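Two Months With the Orel Rod Tool (and Why the Hakuner Fingers Went Back in the Box)

October 2026

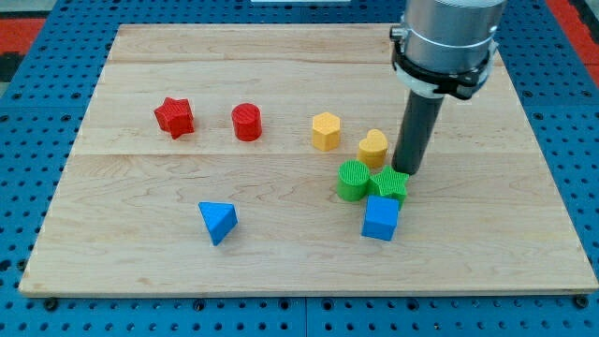

So I've been wanting to write this one up since August, when I finally gave in and ordered the Orel pusher. If you've read my older posts you know I've been a two-finger gripper person pretty much forever. The Hakuner parallel gripper has been on my arm for ages and I like it a lot. But most of what I do now is pushing and sorting practice, getting little plastic shapes from one spot on the board to another, and a gripper is kind of overkill for that.

The Orel is a rod. A plain dark cylinder with a rounded tip, plus a collar to mount it. That's the whole product, and it costs $445, which made me close the browser tab more than once. You could turn one on a lathe for the price of lunch if you had a lathe. I don't have a lathe!

Mounting took me 31 minutes, and a good chunk of that was hunting for the right hex key (Orel, please, put one in the box). The collar seats nicely and hasn't worked loose. There's no cable and no air line, so the controller just sees a fixed tool. You type in the length, run your tip calibration and go. With the Hakuner I was always nursing that one cable so it wouldn't snag when the wrist rotated.

How does it push? Really well on the flat sides. Cubes and hexagons go where you send them as long as you line up near the middle. Cylinders want to roll around the tip a bit, so you end up doing a lot of short nudges. Stars are the annoying ones. The tip slides into the notch between two points, which is great if you're pushing in that direction and terrible if you wanted it to come back out without dragging the star along. And the heart is weirdly easy from the top, where the two lobes meet. I push it that way every time now.

Tight clusters are where the rod beats the fingers. With the Hakuner I needed clearance on both sides of a block before I could do anything, so a few pieces jammed up together meant giving up and resetting by hand. The rod can come down next to a pile and peel one piece off. I've done 4,000 pushes with it, going by the controller log, and the tip has a dull spot and no other wear I can find.

Now the gripes. It can't pick anything up, obviously, so if a block gets shoved off the edge of the wood you're walking over there yourself. It's also long, and it hides part of the board from my overhead camera - I had to add a move to my script that backs the arm away before every picture. And it's stiff. Come down a hair too low and you'll mark the board. I have mine set to stop 8 mm above the wood and I wouldn't go much closer unless your surface is flatter than mine. Solid wood moves with the weather, and my seams are not perfect.

I did look at the Tkachenko version before buying. It has a spring in the shaft, which sounds like the fix for that last problem, but in the demo I tried at Drondstead the tip wobbled sideways on longer pushes and I didn't love it. Might be fine for pressing buttons.

Would I buy the Orel again? Yeah, though I'd wait for a sale. If you need to pick and place, stick with the Hakuner or whatever fingers you've got. If your blocks never leave the table, try a rod. Next up I want to see if a rubber cap on the tip helps with the cylinders.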